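Four nights at the Brasden

June 14, 2023

I got back from Arnier last night and want to write down a few notes on where I stayed before I forget them.

I booked the Brasden Guest House in April, mostly on price. Four nights came to 254 with breakfast, and the two hotels nearer the station wanted almost that much for a weekend. The website says 2,768 guests have left reviews. I read maybe the first page of them.

The room was on the second floor, at the back. Good bed, thin pillows, a kettle, one chair. The shower took a while to warm up in the mornings but the pressure was fine. There is no elevator, so ask for the ground floor if you have heavy bags — they have 2 rooms down there and both open onto the yard.

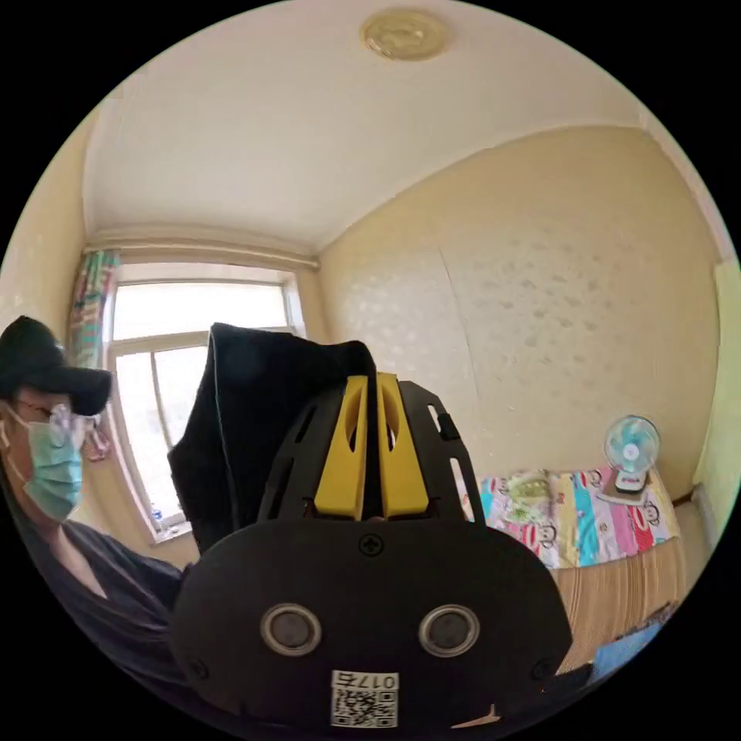
Black cap, glasses and a light blue mask.

Breakfast runs from seven to nine thirty. Bread, cheese, boiled eggs, and a plum jam from the Brzozowska farm up the road that I liked enough to buy two jars. Coffee was weak. I walked down to the Buneo cafe for a second cup most days, which took ten minutes.

The one real complaint is the street side. I was moved to a front room for the last night because of a booking mix-up, and delivery trucks started before six. They took a little off the bill without my asking.

I also did the ridge trail, which tops out at 1,713 feet. The path is well marked until the last mile and then it gets vague. Bring more water than I did.

I would stay there again, at the back. Parking is free but the lot is small and was full both evenings I came in after eight.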